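Notes from the bench: what the empty stretches taught us

I promised last month that I'd get around to the hand-held gripper work, and a few of you have been nudging me, so let's do it. Grab a coffee, it's a long one.

Quick catch-up for anybody who joined in May: the Setesard project is trying to teach a two-finger gripper to do small tabletop jobs by having people do the jobs first, holding the gripper in their own hand with a camera riding on it. Pick up the spoon, put it in the cup, that kind of thing. Then a policy learns from the video and the hand motion, and we run it on an arm and see how badly it goes. (Some weeks, very badly.)

So we had 241 demonstrations in the first batch, and my job was cleaning them up. And like pretty much everybody who has ever cleaned up video, I trimmed. I cut the front of each clip right up to the moment the fingers started closing in on something, and I chopped off the tail once the object was down. It seemed so obvious! Why make the model sit through a bunch of tabletop? The files got smaller, training got faster, and I felt very pleased with myself for most of a week.

Then we ran it. The grasps were fine, even kind of pretty. But if the arm started with nothing in view, it just went strange. It would drift sideways, or close on thin air, or dip toward the table like it had dropped a contact lens. We blamed the camera mount first, then the lighting, then (sorry) the Bosumex controller, which had done nothing wrong and has since received an apology in the form of a firmware update.

The fix was so dull I almost didn't want to write it up. We put the boring parts back. Full clips, from the second the person picks up the tool to the second they set it down, including all the wandering around looking for the spoon. Same network, same settings, same 241 demos. On our cold-start test, where the arm begins over bare table and has to go find the object, we went from 78 successes to 98, out of the same 120 tries. I ran it twice because I didn't believe it, and the second run came out within 2 of the first.

My guess at why it works is pretty simple. If every clip you show a model has an object sitting between the fingers, then it never learns what to do when there isn't one. It has only ever seen the last few steps of the trip. Give it the searching part and it picks up that bare table means keep moving, stay open, stay up. I can't prove that's the whole story, and the gain was a lot smaller on our darker tables, so there's something going on with contrast that I haven't untangled yet. The Niazi test set is next on my list for exactly that reason, it's got a much bigger mix of surfaces.

One practical thing if you want to try it yourself. Don't throw the untrimmed footage in and then let your sampler pick clips by how much is moving, which is what ours did by default. It quietly skips most of the searching and you're right back where you started. We switched to plain uniform sampling and left it there.

Pale tables are where we got most of the gain, with the fingers wide open and wood grain for company:

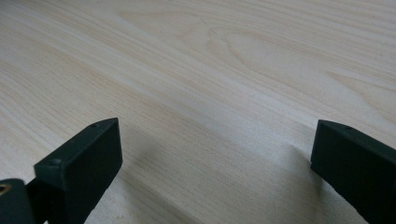
Corex wrote back after I sent the draft around, to say that they'd seen the same odd sideways drift and had been fixing it with a hand-written search pattern, a slow spiral that runs until a detector fires. They're not sold on dropping it. Their point is that a spiral is easy to check and easy to stop, and a learned search might be neither, especially once you move to a bigger table. Fair enough! I'd like to see the two run side by side, and they've offered to share their spiral code so we can do that.

I'll put the trimmed and untrimmed lists up with the next issue. If you've got clips you already cut down, please go check whether you still have the originals before you clear that drive.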